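Home | Data | Notes | Changes | Contact

# Uneck Lights — README

Crowd and programme listings for the Wakham New Year light and firework show. One row per listing. Put together in a hurry, so read the notes before using.

## What's in it

- listings.csv — 3000 rows, one per programme item (laser, fireworks, music, speeches)
- viewing.csv — 100 viewing spots, with postcode, step-free yes/no, toilets yes/no
- changes.txt — what got moved and when, as far as we know

No pictures of people, no ticket buyer details, no phone data. Please don't ask.

## Where it came from

Printed programmes mostly, typed up by hand. Hurley (the firm that ran the ticketing) gave us their public listings as a spreadsheet. Sandhu, who did the lights on the tower, sent cue sheets for 2 of the shows. The rest from council notices pinned up by the bridge.

## Columns

- id — ours, means nothing
- show — short code, see bottom of changes.txt
- start — local time, 24 hour. Midnight is 00:00 and belongs to the NEXT day. This has caught people out
- kind — laser / fire / music / talk / other
- place — as printed, spelling not fixed
- source — P programme, H Hurley, S Sandhu, N notice
- sure — y or n. If n, we were guessing from a smudged photocopy

## Known problems

- Music start times are the advertised ones. Bands ran late. No fix planned.
- 50 rows have no place at all. Left blank on purpose, don't fill them with "Tower".
- Wakham Quay and Wakham Quays are the same place. Wakham Quay Road isnt.
- Sandhu cue sheets count from the first laser, not from the clock. Converted by hand, so check anything you rely on to the second.
- Fireworks called off for wind are still listed. Look in changes.txt before you say a show happend.
- Some viewing spots have since been built on — the car park ones especially.

## Using it

Opens in any spreadsheet. Set the start column to text first or it will eat the leading zeros. Join on show, never on place.

Fine for school work, local history, planning your own event. Not fine for crowd safety sums. It says where people could stand and nothing on how many did.

Credit "Uneck Lights" and link back. Hurley's rows can be shared but not sold, that was the deal.

## Updates

Next tidy-up is in May. Corrections by email, with a scan of the programme if you have one. Tuesday is when I go through them.

## Comments

**quaysider:** Spot 41 is marked step-free, there's a kerb and then four steps. Otherwise v useful

**uneck:** ta, changed to no

**mapsandtea:** Any chance of the older shows, before the lasers?

**uneck:** got one box of programmes still to type, mostly older ones
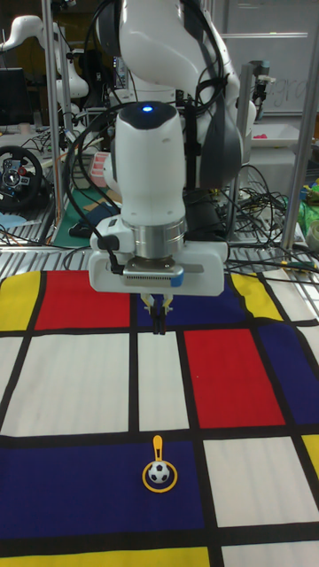 the box has a fair bit of water damage so expect a lot of n in the sure column. Will go in as a separate file, same columns, and I'll put a line in changes.txt when its up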